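Le robot qui apprend à coudre

Tu as déjà essayé d'enfiler une aiguille ? Pas facile ! Alors imagine qu'il faille la tenir avec deux petites mâchoires de métal, que tu commandes de loin. C'est le défi que s'est lancé l'équipe de Skilo, un atelier partagé où l'on vient bricoler des machines (et boire beaucoup de chocolat chaud).

Le projet s'appelle Barta. Rebecca a récupéré un instrument de chirurgie robotique et Algirdas construit le support qui le porte. Comme à l'hôpital, on s'entraîne d'abord sur de la fausse peau : une matière pâle et lisse, avec une fente rouge qui imite une coupure.

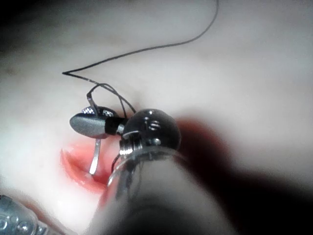
Le fil de couture des chirurgiens s'appelle un fil de suture. L'aiguille, elle, est courbée comme un hameçon : elle entre d'un côté de la coupure, tourne sous la peau et ressort de l'autre côté. Avec une aiguille toute droite, ce serait bien plus compliqué !

Et le poignet ? C'est la partie préférée de Rohani, qui écrit le programme. Le tien se plie dans tous les sens grâce à des tendons, des sortes de cordes qui relient tes muscles à tes os. Dans beaucoup d'instruments de ce genre, de fins câbles font le même travail : un moteur tire, le câble passe sur une petite poulie, et hop, la mâchoire s'ouvre.

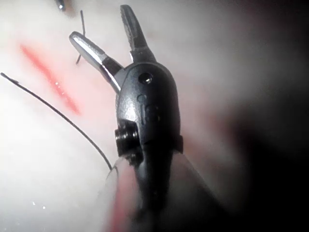

Est-ce que le robot coud tout seul ?
Pour l'instant, c'est Rohani qui le guide avec deux manettes. Le programme adoucit ses gestes : quand sa main avance beaucoup, la pince avance très peu.

Les débuts, en mars, ont été rigolos. Le premier programme comptait 671 lignes et une seule erreur, mais quelle erreur : gauche et droite étaient inversées ! Il a fallu 12 essais pour la trouver.

À toi de jouer ! Prends une pince à épiler, un lacet et une feuille de mousse percée de deux trous. Essaie de faire passer le lacet d'un trou à l'autre en le tenant uniquement avec la pince. Tu verras, on tire vite la langue !

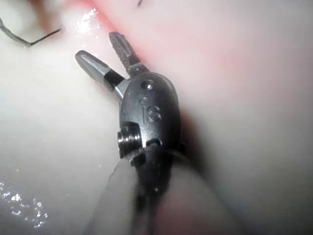

Les deux mâchoires grandes ouvertes. Cherche les petites stries : elles aident à bien serrer.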